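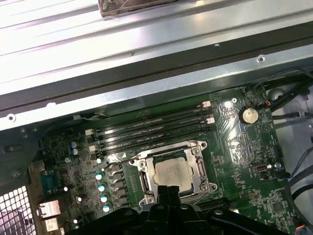
Arwel Pritchard 留言问，内存槽都空着的准系统到底值不值得买，自己手里正好有两条旧内存，能不能直接插上就用。先答这一句：型号对得上就能用，下单前把内存标签上那串字发给我，我帮你对一遍，省得来回寄。

好啦，说正题。Wogan 二手工作站准系统，货号 3109，我们 Leltix 店里这个月主推的就是它。机箱是金属的，侧板压了一道一道的棱，拎起来挺有分量，搬的时候记得别只抓一边！主板是绿色的老式工作站板，四条内存槽，后面还留着串口。现在新机器上想找个串口可真不容易，做工控的、玩老设备的朋友，来问我的多半就是冲着这个口（我自己家那台也是，接一台老绘图仪，用到现在没换过）。

这一款分两种卖法：
准系统：机箱、主板、电源，带处理器，不带内存和硬盘。
整机：在准系统上加内存和硬盘，容量下单时选。

处理器是拆机件，顶盖上有点擦痕和印子，介意外观的朋友请慎拍。换处理器我也顺便啰嗦两句，老有人问。先断电，压杆往下按一点再往外拨，松开以后慢慢抬起来，金属盖板跟着翻开。拿处理器只捏两边，别碰底下的触点。缺口对准了再放，放平就行，千万别使劲往下摁。盖板合上，压杆扣回去，这时候手上会有点阻力，正常的，别慌。
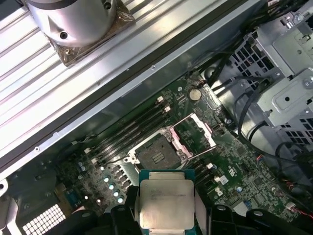 换处理器：盖板翻开，缺口在两侧

硅脂随机送一小支 Kemulance，够涂 2 到 3 次，涂薄薄一层就好。散热器要不要一起带走，下单时备注一声，不备注我就按带散热器发。想要安静一点的可以加钱换 Dorkel 的风扇，我试过，夜里放在书桌底下基本听不见。

主板上的纽扣电池我们不保证电量，到手以后要是时间老跑，换一颗就行，楼下超市都有卖。

保修和退换：准系统保 70 天，整机一样。人为磕碰、插座针脚弄弯的不在保修里，所以拆之前麻烦先拍张照，咱们都省事。纸箱和里面的泡沫请留着，退货要用原包装寄回。

发货大约 3 天，11 月单子多，可能再慢一点，急用的提前跟我讲。技术上的问题找 Alun Eynon，他下午在线；价格和库存直接问我就行。

一次拿两台以上的，运费我来出。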